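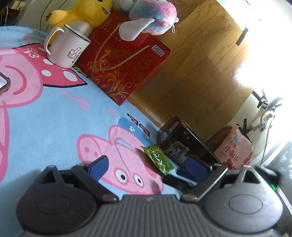 Reading time: 2 min

Londer Family Mediation Practice
Minutes of the practice meeting, 20 March 2025

Present: Hala Khalaf (chair), Hiba Haddad, Hadi Awwad, Domingo Zúñiga (minutes)
Apologies: Mireille Haddadin, in a session that should have finished at noon

1. Minutes of the February meeting
Agreed, after Hadi asked that "Hadi will look into it" be changed to "Hadi has been asked to look into it". Changed.

2. Waiting times
Couples are waiting 28 days from first call to first joint session. Hala would like this to be shorter. So would the couples, it being one of the few points on which both sides reliably agree. Hiba will open two early evening slots from next month and see whether anybody turns up to them sober-minded and on time.

3. Financial disclosure forms
Of the 161 forms sent out last year, 78 came back complete at the first attempt. Hadi thought this rather good. Discussion of the pensions page, which clients continue to leave blank or fill in with the word "yes". Hiba has redrafted it in shorter sentences. Domingo pointed out that the new version is a page longer than the old one. Noted.
Action: Hiba to cut it. Hadi to read it as though he had never seen a pension, which he says will be no trouble.

4. Parenting plans
Long item. The standard plan covers school holidays, birthdays, handovers and who holds the passports. It says nothing on pets, and three recent cases have stalled over pets. Hala does not want a pets section, on the grounds that we will then need one for caravans. Vote taken: pets in, caravans out. Hala asked for her view to be recorded and it is hereby recorded.
Action: Domingo to draft half a page.

5. Software
Bevon have quoted £3,926 for the year to replace the Nimri diary. The Nimri diary still books both halves of a separating couple into the same waiting room at the same time, an approach we do not recommend. Bevon's trial version did this only once. Hadi wanted to know if Mollex had replied to our enquiry. They have replied, with a brochure.
Decision put off until Mireille is here, as she is the only one who has read the contract.

6. Shared room B
The walls are thin. Clients in the corridor can hear offers before the other side's solicitor does. Hiba suggested a radio. Hala suggested a door that fits.
Action: Hala to get a price for the door. Radio in the meantime, nothing with love songs.

7. Any other business
Mireille joined at this point and asked what she had missed. Told: pets.
Hadi has looked into it (see item 1) and will report in writing.

Next meeting to be fixed by email. Meeting closed at 1.40 pm.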